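**Pandmont Allotment Association: site meeting**

August 5, 2023, 10.30, meeting room

Present: Gudrun Midtbø (chair), Rhys Tomoana, Maxence Boyer, Rhonda Petrenko (minutes)
Apologies: Baptiste Marty

**1. Previous minutes**
Minutes of the May meeting agreed with one correction: item 4 should read "Cutard lane standpipe", not "Cutard lane gate".

**2. Water supply**
RT reported on the meter reading. Consumption for the quarter was 1,351 cubic metres. The overnight test with all taps closed showed a continuing flow, which places the leak between the meter and the second stop valve. Jacquet have quoted for excavation and replacement of 40 metres of pipe in 32 mm blue MDPE. MB asked whether the old galvanised section would be lifted or left in the ground. RT to confirm with Jacquet before the order is placed.

GM noted that the stop valve at plot 11 is seized and should be replaced under the same job.

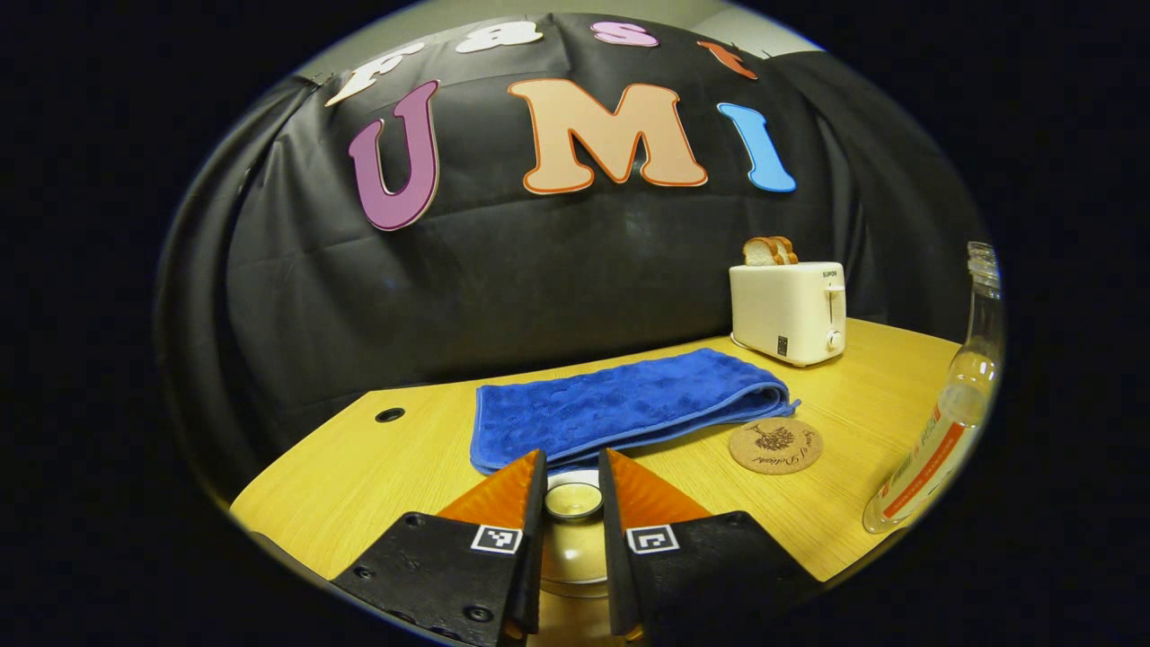 MB asked for the trench to follow the east path so that plots in crop are not disturbed. Agreed. Holders along the path to be given seven days' written notice. Hoses to be disconnected overnight until the repair is complete.

**3. Plots and waiting list**
64 plots let, two vacant. Both vacant plots have bindweed and will be strimmed and covered before being offered. RP to write to the next two names on the list.

**4. Composting bays**
Bay 3 is full and closed to new material. BM had sent a note by email asking that rhubarb crowns and woody stems be kept out of bay 2. Sign to be amended.

**5. Any other business**
Padlock code changes on the first of next month. The Nurus shredder is back from service; the blades were turned, not replaced.

**Actions**
- RT: Jacquet, galvanised pipe and plot 11 valve
- MB: notices for east path
- RP: waiting list letters, bay 2 sign

Meeting closed 11.45.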